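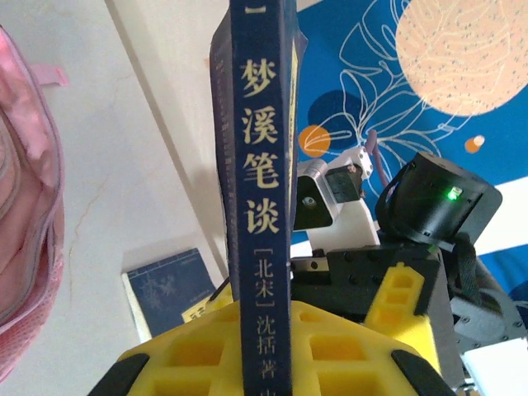 Ulla Björklund thinks Dream Pool Essays belongs with the science books, and she has said so every time the shelf list comes up. Her argument is that a reader looking for the early description of a magnetic needle or of movable type will not think to look under essays. I keep it under essays. There is a card in the science section that points to it.

**梦溪笔谈 (Mengxi Bitan), Shen Kuo, Northern Song.** Dark navy cover, cream-yellow title down the spine, period and author below in smaller characters. Shelved in Aasen Room, Chinese prose.

## Spines of the Aasen Room

The gallery goes with the reading room at Zatenton. It is meant for people who know the look of a book better than its title, which is a lot of the people who come to the desk. "The dark blue one" is a normal request here and we can usually work with it.

The room has 2,584 books. Of those, 568 are in Chinese, and 208 of the Chinese books have no English on the cover or spine. Those are the ones I get asked about most, so the gallery begins there.

### How to read the spine

Chinese titles on a spine normally run top to bottom. The four large characters are the title:

- 梦 (mèng), dream
- 溪 (xī), brook or stream
- 笔 (bǐ), brush
- 谈 (tán), talk

The first two are the name of the author's estate, Dream Brook, where he lived after he left office. The last two mean something like "brush talks," notes written down as a kind of conversation with the brush. English books mostly use Dream Pool Essays or Brush Talks from Dream Brook. Our catalog lists both, and a search for either one will find it.

The bracketed [北宋] is Northern Song, the dynasty. 沈括 is Shen Kuo, and 著 after the name means "written by." Older books will often give you the dynasty this way, just ahead of the author, and once you know the pattern you can pick it out on a lot of the shelf. The characters are simplified. If you learned traditional ones, the title is 夢溪筆談.

### What is in it

It is a collection of short entries, most of them a paragraph or two. They are grouped by subject, and the subjects include music, court customs, math, astronomy, medicine, painting, tools, and odd events. You can open it anywhere. Tahsin Sivakumar read it in translation over one September and recommends starting with the entries on strange happenings and going to the calendar sections last.

Entries that readers have asked me to find:

- The needle rubbed on a lodestone, which points south but a little to the east.
- Bi Sheng's movable type, made of baked clay and set in an iron frame.
- Shells in the cliffs of the Taihang Mountains, and the idea that the place was once a seashore.
- The black oil he called 石油, still the everyday word for petroleum, and the ink he made from its soot.
- Bamboo found turned to stone underground, in a region too dry for bamboo to grow.

Slips with the entry titles are in the folder at the desk. Please put them back in the same order.

### Using the books

The Chinese prose shelves are the Horkar units on the long side of the room. Take books out by the middle of the spine and not by the top edge. If the neighbors are tight, push them back a little on both sides first.

Books from Aasen Room can be read at any table in the building, but they do not go to Flavura next door, even in a bag. Loans are three weeks. The room closes at 8 p.m. and the lamps go off a few minutes before that.

If a book is not where the catalog says, check one shelf down. We moved the poetry last spring and a few of the labels still need to be changed.

### Corrections

An earlier version of the list had the title in pinyin as "Mengqi Bitan." It is Mengxi. Thanks to Ulla Björklund for catching it. She also asked me to add that the science card is too small to read, and I will print a larger one.

Send other corrections to the desk with the title or the shelf number. Color of the spine is fine too.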